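Glass lids gone hazy, and where do you all keep them?

skovano_dilek
Posted 6 October 2023

So I'm finally sorting out the pots in our shared kitchen and the glass lids are driving me nuts. They come out of the sink looking fine, then an hour later there's this gray film on them. I've tried dish soap, more dish soap, and a scrub sponge I probably shouldn't have used. We have 9 of them (for six pots, don't ask) and they live in a pile under the counter, clanking every time someone wants a colander. What do you do with yours?

MontriN
Vinegar! Half vinegar, half warm water, leave it 8 minutes, rinse, dry right away. If your water is anything like mine it's just minerals. Dry around the knob too, that little flange underneath holds water forever.

Fulgencio_V
Careful with vinegar if the rim is metal. I left one soaking overnight back in August and the rim went dull and stayed dull. Baking soda paste and a soft cloth for me, it takes longer but I still like looking at my lids.

MontriN
Overnight is not 8 minutes, my friend.

Fulgencio_V
Fair. Still team baking soda.

erhan_a
Can we talk about the pile? Get them out of there. I put up a Hulska rack inside the cabinet door and it changed my mornings (small life, I know). Lids stand on edge, you grab the one you want, done.

skovano_dilek
I looked at racks but our cabinet doors are super thin and I'm scared the screws will poke through. Also not spending 100 bucks on lid storage, sorry!

DomingoQ
You don't need a rack. I lay mine flat on a clean dish towel until they're bone dry, then they go upside down on their own pots. Erhan will say it wastes shelf height and he's right, but I never have to hunt for the match. Couple of shots from the kitchen, lid on the striped towel first and then the table with the black pot. 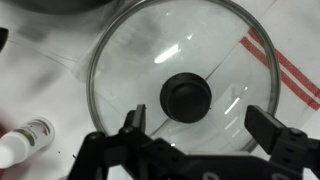
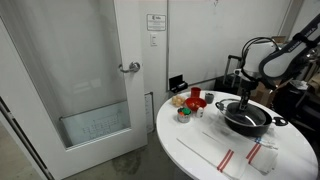 gostotari_fan
Does the knob on a glass lid have to come off for cleaning?

erhan_a
Only once in a while. Most of them are held by one screw from the inside, so loosen it, wash both parts, let everything dry and put it back finger tight plus a tiny nudge. Don't crank on it or you can crack the glass. I do mine maybe every six months, sooner if I see brown gunk around the screw.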